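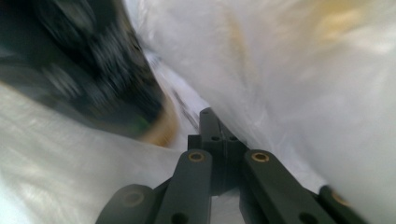

Section 4. Match day set-up, Bolleck scoreboard and clock

Rev. 2023-06-17. Replaces the old sheet taped inside the control box lid. Throw that one out, the half-time steps on it are wrong.

Read 4.1 before you plug anything in. If the board was set up last week and hasn't been moved, skip to 4.3.

4.1 Before you start

You need:
Control unit (gray case, key on the ring)
Power lead, the long one
Data cable, 5 pin
Teamsheets from both sides
Tablet with the Jillow app, charged

Allow an hour before kickoff. Less if you've done it before. Cup games, allow more, extra time has to be set by hand (see 4.5).

CAUTION: Do not connect the data cable with the power on. Power off at the wall, not just at the unit. The switch on the unit leaves the output live.

4.2 Connecting up

1. Power off at the wall.
2. Unlock the control unit. Lid goes all the way back until it clicks.
3. Data cable into the socket marked OUT. Not AUX. They look the same and AUX will take the plug.
4. Screw the collar down finger tight. No pliers.
5. Other end goes to the post under the board, Ornmont Road side.
6. Power lead in. Wall on. Then unit on.
7. Wait. Board shows all eights, then blanks, then 00:00. Takes a minute or so.

If you get eights and nothing else, go to 4.7.

NOTE: At the Hrubý ground the post is behind the away dugout and the cover sticks. Push down and then pull. Route the cable behind the dugout, never across the technical area. Linesman will stop the game for it and he'd be right.

4.3 Pairing the tablet

1. Open Jillow. Log in with the club account, not your own.
2. Tap Boards, then Add.
3. Pick Bolleck 319 from the list. If you see two of them, the other one is the training pitch board. Check the last digits on the sticker.
4. Enter code 781 when asked.
5. Green dot means paired. Amber means it's found the board but can't write to it. Turn the tablet's Bluetooth off and on, try again.

Only one tablet at a time. If somebody else is still logged in from the youth game you'll get "Board in use". They have to log out, you can't kick them off.

4.4 Entering teams

1. Tap Match, New.
2. Home name, away name. Ten letters max. Longer names get chopped, so shorten them yourself. UTD, ATH, ROV are all fine.
3. Shirt numbers and surnames from the teamsheets. Starting eleven first, then subs.
4. Mark the captain and the keeper.
5. Read the list back to someone from each bench before you save it. Numbers get swapped late, expecially when a player drops out in the warm up.
6. Save. Board shows both names and 0 0.

Late change after saving: tap the player, Edit, Save again. Dont delete the match and start over, you lose the pairing.

NOTE: Subs limit is set to 5 out of the box. For friendlies where the coaches have agreed on rolling subs, Match, Rules, Subs, set to Open. Otherwise the app will refuse the sixth and you'll be standing there poking at it while the fourth official waits.

4.5 Running the clock

1. Select half length. 45 for adults. Youth games, ask the referee.
2. Tap Arm. Clock goes steady.
3. Start on the whistle. Big green button on the tablet or START on the unit, either one.
4. Leave it running for injuries. Football clock doesn't stop. Only stop it if the referee takes the teams off.
5. At 45:00 the clock holds by itself. Enter added time when the fourth official puts the board up. Added, number, OK.
6. Half-time: tap End Half. Don't tap End Match. The two are next to each other, we've asked Bolleck to move them.
7. Second half: Arm again, check it reads 45:00, start on the whistle.

Extra time: End Half, then Rules, Extra, On. Two periods, 15 each. You have to do this before the teams line up, it won't let you once the clock is armed.

Penalties: Rules, Shootout. Team going first must be picked before the first kick. Tap scored or missed for each. Board keeps the 90 or 120 minute score on the top line.

CAUTION: Tapping End Match clears the board. Score can be put back (4.6) but the clock can't. If it happens mid-game tell the referee at the next stoppage. His watch counts, the board never does.

4.6 Goals, cards, corrections

Goal: tap team, tap scorer, OK. Wait for the referee to point to the center circle. Flag up, you wait.
Own goal: tap the team that GETS the goal, then OG. Everyone does this backwards the first time.
Card: tap player, yellow or red. Second yellow turns to red by itself, don't add another.
Goal ruled out: Log, hold down on the goal, Remove. Board updates in about 4 seconds.
Wrong scorer: Log, tap the goal, Change. Score isn't touched.

4.7 If it won't start

Eights only: data cable in AUX. Power off at the wall, move it, go again.
Blank board, unit lit: collar loose at the post end.
Half the digits dim: low brightness setting. Unit, MENU, Bright, Day.
Clock runs but score won't change: tablet has dropped out. Use the keys on the unit, pair again at half-time.
Nothing at all: fuse, left side of the unit. Spares in the lid pocket.

Packing away is in section 5. Unit goes back locked, key back on the hook.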